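Diary of the Evaluation Desk, Skakance
December 6, 2024

Morning

The desk resumed its review of whether machines can be trusted with household chores. The question before us remains the one set by Bedden in February: could a two-armed machine take over part of the laundry work in a small residence, and if so, which part? Pitkänen has asked for a plain answer by the end of the quarter. I doubt that a plain answer exists, but I am obliged to attempt one.

The work at hand is shirts. Towels were dealt with in the autumn and gave little trouble. A shirt has a collar, sleeves and a front that shifts, and the arms must find two good places to hold before anything useful can begin. I watched the stage at which the shirt is laid lengthwise on the table and held near the hem on both sides.

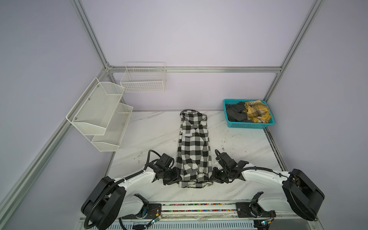
My own view has moved somewhat since the towel sessions. I had assumed that folding would be the hard part. I now think the greater difficulty lies in knowing what one has hold of. A person feels a doubled layer of flannel at once and lets one go. The arms have no such ease, and a hem that bunches slightly under the grip can spoil every fold that follows.

Bedden's proposal sets a limit of 60 seconds for each shirt. I consider this figure premature and have said so in writing. A residence does not need speed in this matter. It needs a shirt that can go on a shelf and a machine that can be left alone while the staff attend to other duties.

Afternoon

The budget papers from Skalel arrived after lunch. They assume 500 garments a month, where our own estimate is 375. I have returned them with a request that the two offices settle on one number before the next meeting.

I then turned to heaped cloth. Flannel in a pile is a poor guide to its own shape – the checks bend with every crease, and an edge may belong to a sleeve, a cuff or the hem. Lettering on the cloth is of some help to a human reader, though when it lies sideways and half under a fold even that is limited. I have proposed that gripping from a heap be scored separately from gripping on a flat table, as the two are different chores and a single mark would conceal the weaker one.

I have also added surface cleanliness to the checklist. Lint and grime are ordinary in laundry work, and a person would wipe them away without being told. Any honest account of the labor saved must include the wiping.

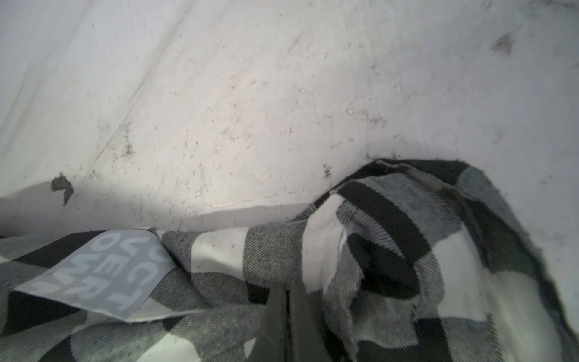 Matters for the next session

1. Obtain the agreed garment figure from Skalel.
2. Score heaped and flat garments on separate sheets.
3. Repeat each shirt 3 times before a mark is entered.
4. Reply to Pitkänen. My draft says "not yet" for shirts and "with supervision" for towels. I shall read it again on Monday before it is sent.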